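Home & Household
4 min read

The laundry room that takes everything else

Amparo Cuesta does her wash in the same place she keeps whatever has no other home. Her front loader stands against the back wall, and the floor in front of it has to stay clear enough for a basket. That is her one rule.

"If I can open the door and get the basket under it, the room works," she says.

She moved into the old Egilsson workshop in July. At 272 square feet, the utility room is bigger than some bedrooms, and it filled up fast. Boxes came in and stayed. So did the fans, which she runs when clothes are drying indoors.

Crescencio Peñalver, who fits out laundry rooms for Skokwood, thinks most people start at the wrong end. They buy shelves first. He would rather see a client do a week of washing and note where the basket ends up.

His advice is to keep the basket low and close, with its rim just under the drum opening. Sheets and towels come out in one heavy lump, and a long reach is how half of it lands on the floor. He likes plastic with slatted sides. A slatted mat is worth having too, he says, if the floor is tile.

Storage can wait. Cuesta has set aside $900 for cabinets and has spent none of it. Up to 3 bins will go when she gets through the last of the boxes. The backpack, she says, is staying where it is.
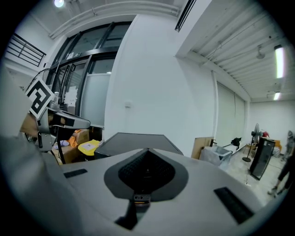
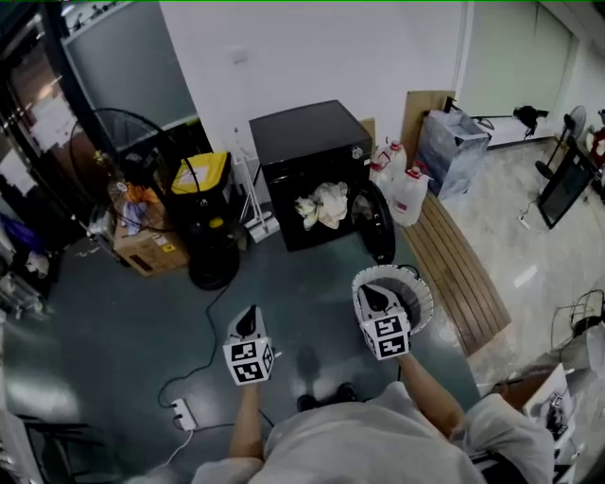 The utility room, with the washer open in the second picture.

We use cookies to improve your visit. Manage your preferences.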